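Caring for a Speckled Countertop

Speckled surfaces hide crumbs well, so they tend to get wiped less often than plain ones. Run your palm over the counter at the end of the day. If it feels gritty, go over it with a dry cloth before you use anything wet.

For daily cleaning, put 2 drops of dish soap in a bowl of warm water and wring the cloth out hard. Wipe in one direction, rinse the cloth, and wipe again. Dry with a towel, especially along the back edge where water sits against the wall.

Dried-on food should be soaked, never scraped. Lay a wet cloth over the spot for 12 minutes and most of it will lift. Coffee and tea rings need a paste of baking soda and water – rub it on lightly and rinse well.
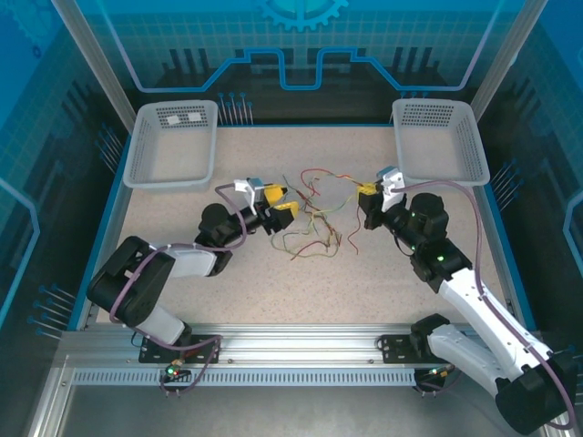 Speckled beige work surface with a blue back wall.

Keep vinegar and lemon juice off stone. They are fine on most laminates, but check the maker's care sheet first. The same goes for bleach.

Hot pans go on a trivet. A folded towel is too thin for anything straight out of the oven, and a damp one is worse.

If you are picking a new color, bring a sample home and look at it at night under your own lights. Beige can turn pink or gray under some bulbs. Small samples also make the pattern look busier than it will on a full counter.

Filed under: Kitchen, Surfaces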